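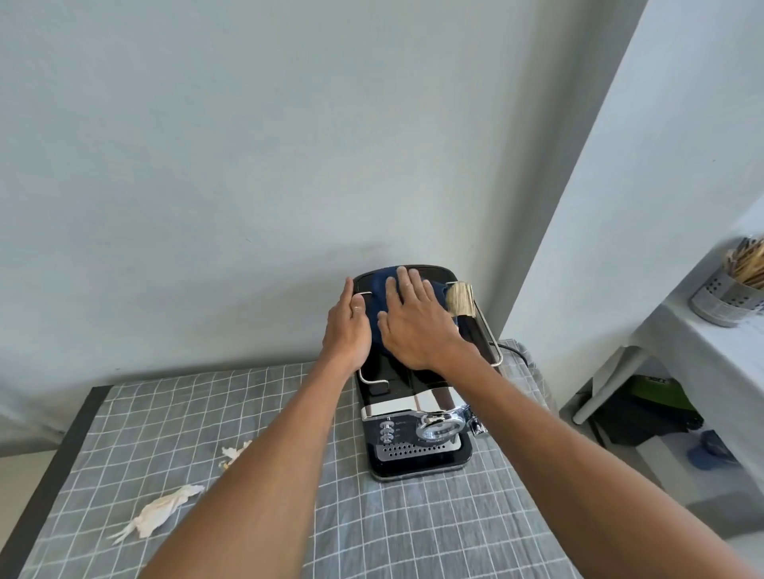
Solvability Is a Page Count

Crime fiction has an accounting problem. A mystery that claims to play fair makes a promise about evidence: everything the detective uses to name the killer is on the page before the killer is named. Reviewers treat this as a yes-or-no property. I think it is better treated as a matter of distribution, and that most recent series fail on distribution while passing the usual test.

Take Lindiwe Nkosi's Tokdale novels. In the first, the decisive clue is a ferry timetable. It appears on page 47, again in a conversation two chapters later, and a third time when a witness complains of a missed crossing. A reader who skips one mention has two more. The solution can be reached with 80 pages left, and the book does not suffer for it. Those pages deal with how to prove it, a separate question and often the better one.

Dirwood, the fourth book, also puts every necessary fact in print. The trouble is where. The second will is mentioned once, in a subordinate clause, during a car chase. The gardener's old surname comes 10 pages before the arrest. By the letter of the rule this is fair. In practice the reader has no time to test a theory against it, so no theory gets formed, and the detective's final speech works as a news bulletin.

The common defense is that pace matters more than puzzle, and that few readers try to solve the case anyway. The second half may be true. It does not follow that the clues can go anywhere. A reader who never guesses still senses whether the ending was prepared - the reaction on closing the book is different, and so is the chance of a second reading.

Length is no excuse either. The Prata omnibus runs to 1,604 pages across its collected cases, and its weakest entries are the longest ones. Extra chapters went to the inspector's divorce and to Tranell, the harbor town, which is mapped street by street while the poison is left unexplained until the inquest.

My request to editors is modest. Before copyediting, mark the first appearance of each fact the solution needs. If most of the marks fall in the last quarter, send the manuscript back.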